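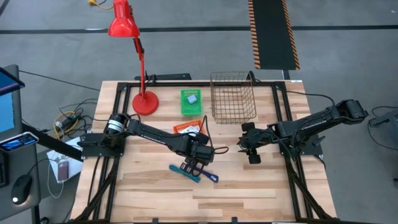 Butcher-block table, gray concrete floor.

Flamlow Editorial
2 December 2023
Flamlow has completed its review of the product and help pages of Godska, the home goods retailer. The client has agreed that we may share the main findings. They follow in this thread. (1/16)

The review covered 3,977 pages in English and French. Work began in September under the direction of Colleen Ross, head of content design. Hélène Fortin led the French side from our Vachon office. (2/16)

Godska asked us three things. Which pages should be kept? Which should be rewritten? Who should own them once the new site opens? The third question took the most time and is covered toward the end. (3/16)

Of the pages reviewed, 629 had no named owner. Most were help articles written for sales or delivery offers that had since closed. Several still ranked well in the site's own search, ahead of the current returns policy.

We recommended that these be taken down in stages, with a redirect set up for each one before removal. (4/16)

Product pages were in better order, although the writing varied a good deal from one department to the next. Bedding used full sentences. Lighting used fragments. Cookware used both, often in the same paragraph. (5/16)

We did not recommend a single template for every department. A customer choosing a pillow and a customer choosing a saucepan have different questions, and the order of the text should follow those questions. The draft guide sets a common opening of no more than 84 characters and leaves the rest to the department editor. (6/16) 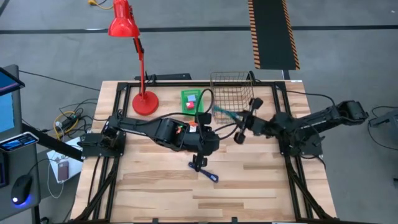

That opening must state what the product is and who would use it. It may not contain a claim about quality. Words such as "premium," "essential" and "must-have" have been removed from the approved list, and department editors have been asked not to replace them with near equivalents. (7/16)

On measurements: each page now gives them in one place, in one order (width, depth, height), with the unit written beside every number. Under the old practice, units appeared only in a table heading, which did not display on smaller phones. (8/16)

On French: Ms. Fortin's team found that many French pages had been translated from English versions that were later changed. The French text was correct on the day it was published and wrong afterward. The two versions now share a revision record, and neither can be published while the other is marked as out of date. (9/16)

Ms. Fortin also asked that French product names be written first in French for new lines sold mainly to French-speaking customers. Godska has accepted this for the bedding department. A decision on the remaining departments is pending. (10/16)

Testing: 92 customers took part in reading sessions on draft pages. Each was asked to find a delivery charge, a care instruction and the last date for a return. The care instruction gave the most trouble. It had been placed under "Materials," where few participants looked. It now has a heading of its own. (11/16)

Several participants read the return date as a shipping date. The label was changed from "Valid until" to "Return by." No further confusion was recorded in the later sessions. (12/16)

All drafts were prepared and reviewed in Voneo, which Godska's editors already used for approvals. We added two fields to their existing setup: the owner's name and the date of the next check. A page with either field blank cannot be sent for approval. (13/16)

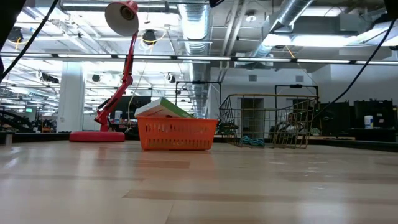 Red desk lamp, with an orange basket and a wire basket on the same table.

Ownership: every page now belongs to a named role in a department, and the role passes to the successor when a member of staff moves on. Shared pages, such as delivery and payment, belong to customer service. Legal text remains with the legal team, but its headings and summaries are edited by the content team. (14/16)

Colleen Ross will present the ownership model to Godska's department heads this month. Her slides will be posted on the Flamlow site afterward, with commercial details removed. The style guide itself belongs to the client and will not be published. (15/16)

Flamlow is accepting inquiries for content reviews and bilingual style guides. Please write through the contact form on our website, stating the number of pages, the languages involved and your intended launch date. Writers and editors seeking freelance work should use the separate form on the same page and attach two published samples. (16/16)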